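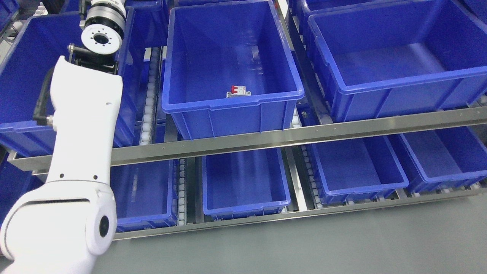 Thu 23 May - by the Flomen projects desk
Reading time: 4 minutes

How to budget for a bin-picking cell

Start with the storage, and price the arm last. Most first budgets we see at Flomen do it the other way round, and the rack then has to fit whatever money is left. A two-level roller rack with open blue bins needs an arm that can reach over the front rail of the upper shelf and down to the floor of a deep bin. A single miniature circuit breaker lying in a large tote is a harder pick than a full layer of them, so plan for the last part in the bin.

1. Measure the reach. Take the distance from the arm base to the far inside corner of the furthest bin. Add the length of the gripper and its bracket. Do this for each level.

2. List the bins. Record outer size, inner depth and rim thickness. Haque lists its deep tote at 771 mm clear pitch between tracks - check this against your own rack drawing before you order.

3. Price the tooling separately. Allow for the flange adaptor, the gripper, spare fingers and cabling. Tivorico quotes these as one line, so ask for them to be split.

4. Add integration time. For a cell with one arm and one rack, allow around 5 days on site and 3 for acceptance tests. Braridico charges travel on top.

5. Hold back a sum for changes. Part lists move between order and delivery. If the order is placed in June, freeze the part list first.

Get the rack and arm quotes on the same drawing revision. Mismatched revisions are the usual cause of late cost.

Contact Flomen projects | © Flomen | Back to top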